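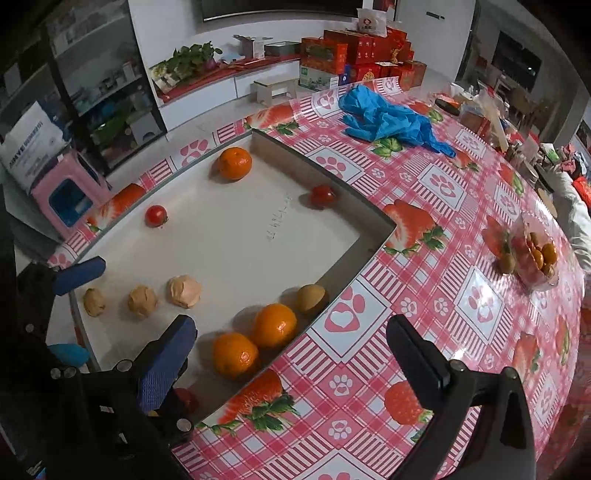

In our school robotics club there is a rule I do not like. A student must finish the simulator course, 60 exercises, before she may collect real demonstrations with the hand gripper. I think this rule should be turned around.

I have helped the club since May, and I have seen what the simulator teaches. In it every fruit is a perfect ball and the light comes from one place. My student Quyên Lò passed all the exercises with a high mark. Then she had to write a plan for sorting oranges and tomatoes in a tray, and her plan said nothing about shadow. How could she know? A tomato in a dark corner is a different problem from a tomato in the light, and a wrinkled thing does not offer two flat sides to the fingers.

Hòa Bùi, who teaches the course, answers that beginners waste time. He has a point. Of the first 157 recordings of our team, we kept only 19. But I read the notes that the students made about the bad ones, and these notes were the best writing they did all year. They argued about the angle of the wrist, and about who moves too fast.

There is also the question of where to work. Some parents want a clean laboratory table in one colour. I prefer a family table with a patterned cloth. A robot which is trained only on grey will be useful only to people who live in grey rooms.

The simulator can stay. Let it come in the second month, when the students already have questions to ask it.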